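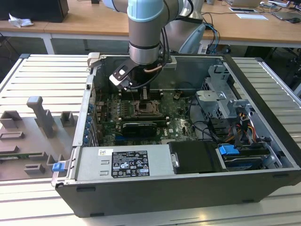 Open desktop tower on the slotted bench, side panel removed, CPU socket empty.

Nudholm Desktop Interiors

Nudholm is a small collection of pictures from the inside of desktop computers. It is prepared by the Tranamard workshop for people who learn to name and find the parts.

Contents
1000 pictures in 9 folders, one folder for each tower. Every folder has a text file with the list of parts.

Labels
We use 7 part names: board, socket, memory slot, graphics card, power supply, drive bay, cable. Cables of one bundle are marked together – the yellow, red and black wires near the drive cage are one label. Release tabs and clips have no label of their own in version 3.

Known problems
Cables often cover a part of the board, and small text on the parts is not always readable. An empty socket and a socket with a processor have the same label. Please check the parts list if the difference is important for you.

Changes
Version 3 (October): corrected the names of two folders, "Stostau" and "Ojeda".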